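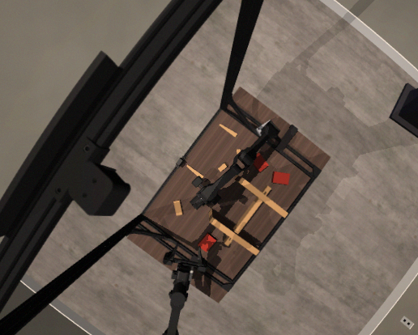 Frequently Asked Questions: the Ollo First Birthday Set

What is in the set?
A plate, a deep bowl, a lidded cup and a spoon short enough for a fist. The box also holds a folded card on which you can write what the birthday child ate. Most parents write "frosting" and leave it at that.

Is it only for first birthdays?
No. Customers have bought it for christenings, adoptions and, once, a retirement. We don't check.

What is it made of?
The plate, bowl and cup are stoneware, glazed at our Fallard workshop. The spoon is beech with an oil finish. Stoneware is tough, but it was not designed to be dropped from a high chair by someone conducting an experiment. If you live with a scientist, look at the Prakura range, which has the same shapes in enameled steel.

Can it go in the dishwasher?
The stoneware can. The spoon can't, though we know it will. When it comes out gray and fuzzy, rub it with a little food-grade mineral oil and leave it overnight. It forgives more than you'd expect.

Microwave?
Stoneware yes, spoon no, Prakura absolutely not.

Can you put a name on it?
Yes, up to 30 characters including spaces, around the rim of the plate. We copy exactly what you type in the box. Please read it back out loud before you order, ideally to the other parent. A surprising number of spellings are still under negotiation at this stage.

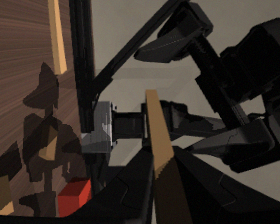
Names are painted before the final firing, so we can't change one afterward. If the mistake is ours, we make you a new plate and you keep the old one for toast. If it's yours, a replacement plate is half price.

How much does it cost?
The stoneware set is $105 and the Prakura set is $91. Naming is included in both. Gift wrap is extra and comes in one color, a sort of oatmeal, which we have been asked about and are not changing.

How long does it take?
Plain sets ship in two working days. Named sets need 7 working days in the workshop before they ship. Orders placed after 8th February will go out once the kiln has been serviced, so add a week to whatever the checkout tells you. Birthdays, in our experience, can't be moved.

Do you sell single pieces?
Cups and spoons, yes. Spoons go missing at a rate we can't explain. Plates and bowls are sold singly only as replacements - send us your order number and we'll sort it out.

Can I see one before I buy?
The Segura shop keeps a full set on the counter. You're welcome to pick it up. The chip in the bowl is from a customer who was also welcome to pick it up.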